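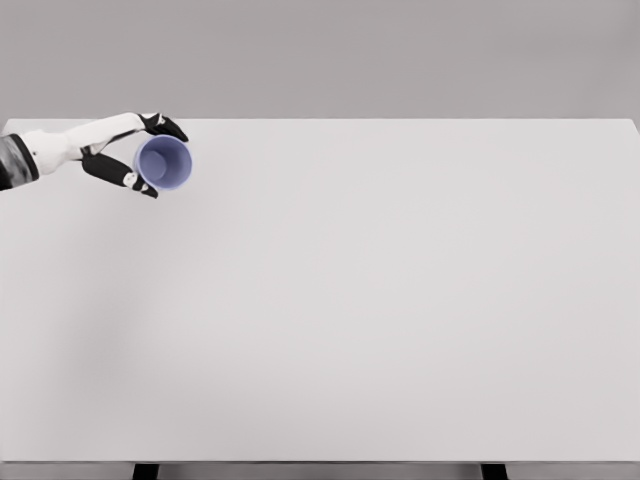
Fig. 4. Arm and cup, white tabletop (computer render).

4. Putting the Trakus on backup duty

Read section 3 first if the battery isn't in yet. Wall bracket up, battery clicked in, lid still off. OK, carry on.

CAUTION: Never plug the unit into a wall socket to "feed the house". Kills people working on the line. Fixed wiring = electrician, no exceptions.

4.1 Before the power goes

1. Main switch on the Trakus to OFF.
2. Plug the grey input lead into an ordinary wall socket. Not an extension reel.
3. Switch to CHARGE. Amber light comes on after a few seconds, fan may run.
4. Leave it till the light goes green. First charge is slow, overnight is best. Don't stop it halfway to try it out.
5. Fit the lid. Two screws, hand tight. Don't overtighten, the plastic cracks.

Note: green light flashing is not the same as green. Flashing = still balancing the cells. Wait.

4.2 What to plug in

Sockets A and B stay on through a cut. Socket C drops out when the battery gets low, so put the least important thing there.

Good: router, lamps, laptop, small telly, phone chargers.
Maybe: fridge, on its own, socket A. Check the start-up draw on the plate at the back, the running figure won't tell you.
No: kettle, iron, heater, hairdryer, tumble dryer, anything that gets hot on purpose.

Total for all three sockets together must stay under 412 W. Over that you get one long beep, then it cuts out. Unplug somthing, press RESET, try again.

4.3 Setting the changeover

1. Hold MENU until the screen shows SET.
2. Press the up arrow to get to "Changeover".
3. Choose FAST for routers and computers. SLOW for a fridge or anything with a motor.
4. Press OK. Screen blinks twice.
5. Go to "Reserve" and set it to 70 per cent if cuts in your area come one after another. Lower is fine if they're rare. Reserve is what the unit keeps back for A and B once C has dropped.
6. OK again. Then MENU to leave. If you just walk off it forgets the lot.

4.4 Testing

Do this once in daylight, with a torch handy anyway.

1. Plug in a lamp at A, another at C. Both on.
2. Switch off the wall socket feeding the Trakus. Leave everything else alone.
3. Lamps should stay lit. A flicker on SLOW is normal.
4. Wall socket back on. Amber light returns within a minute.

Lamps went out? See if the main switch is on CHARGE instead of BACKUP. Nearly always that.

CAUTION: after a real cut the supply can come back with a jolt. Leave the fridge off for a few minutes. Same for the freezer.

4.5 Codes

E1 – too much plugged in. See 4.2.
E2 – too hot. Move it away from the wall, clear the vents, let it cool.
E3 – battery not seated. Power off, take out, push back in till it clicks.
E7 – call Grulska service. Do not open the case.

Units with serial numbers 2,650 to 2,674 came with the old Clastness lead (round plug, black). Use the adaptor in the bag. If theres no adaptor, ask for one, don't cut the lead.

Settings here are for software dated 1/13/19 or newer. Older ones have no Reserve menu, skip step 5 in 4.3.

Next: section 5, Storing the battery

We use cookies to keep this site working and to see which pages get read. Accept all / Manage settings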